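How to Fold and Sort Clothes on the Bed

By Heriberto Aguirre
May
Reading time: 4 minutes

A made bed is the biggest flat surface in most apartments, and it is at a decent height for folding. I do all my laundry on mine. The method below takes me 15 minutes for a normal load, and it works just as well when the pile is clean clothes that have been sitting out for a few days.

Before you start

Make the bed first. Pull the quilt or duvet flat and square it with the edges of the mattress. Small wrinkles don't matter, but a big lump under a shirt will show up as a crease in the shirt.

Open the curtain or turn on the overhead light. Black and navy look the same in a dim room, and you will end up with one of each in a pair of socks.

If you keep a throw or a spare blanket on the bed, fold it lengthwise and move it to one side. You can let it hang over the edge for now. It gets dealt with last.

Step 1: Sort by where things go

Most people sort by type, with shirts in one pile and pants in another. I sort by drawer. Everything that lives in the top drawer goes near the headboard, everything for the closet goes along the side, and anything that needs another wash stays at the foot of the bed. When you are done folding, each pile is one trip.

Don't empty the whole basket at once. Take out 8 pieces, sort them, fold them, then take the next batch. A full load dumped in the middle covers your work space.

Step 2: Start with the flat pieces

T-shirts and other plain tops go first. Lay the garment face down and smooth it from the center out with the flat of your hand. Fold one side in to the middle, sleeve back over itself, then the other side. Bring the hem up to the collar. If your drawers are shallow, fold once more.

Stack as you go, with the larger folded piece on the bottom. Two or three to a stack is plenty while you are still working, and a tall stack tips over as soon as you lean on the mattress. 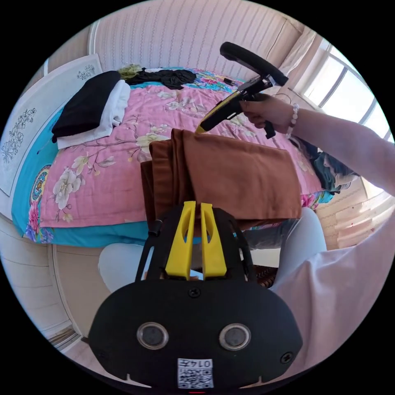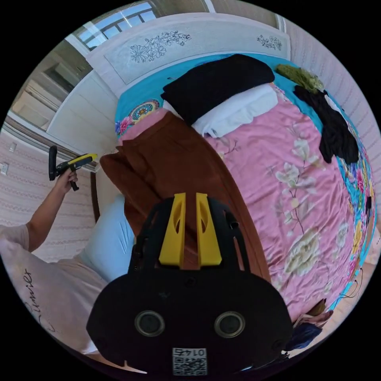 Step 3: Loose and slippery fabrics

Thin knits and anything with stretch won't hold a crease, so a neat fold is wasted on them. Fold in half the long way, then roll from the bottom. Set the roll with the loose end underneath.

If a piece fights you, leave it off to one side and come back to it. I usually finish with a couple of these and do them together.

Dark clothes pick up lint from bedding. Run a lint roller over them before the last fold. My brother-in-law Alper Dağdelen shakes his out over the bathtub, and that works too.

Step 4: Put it away by pile

Carry each pile to its drawer and put it in before you pick up the next one. I used to leave the finished stacks on the bed until the evening and then move them to a chair at bedtime, and they stayed on the chair until I wore them.

I use fabric drawer dividers from Vikstead. Shoe boxes with the lids off do the same job.

Step 5: The blanket

Now you have the whole bed free. Spread the blanket out flat, fold it in half lengthwise, and in half again. For the foot of the bed, lay it straight across and tuck the ends so both sides hang evenly. For storage, fold it in thirds the short way after that and keep the folded edge facing out on the shelf. It is easier to pull one blanket from a stack that way.

A heavy blanket is easier with two people. Each person holds two corners, you walk toward each other, and one person takes all four.

Step 6: Straighten the quilt

Smooth the top, check that the border hangs evenly on both sides, and pick up whatever slid onto the floor. There is usually a sock.

Next in this series: what to do with sheets that have elastic corners.

Contact | © Flostine Home Notes | Back to top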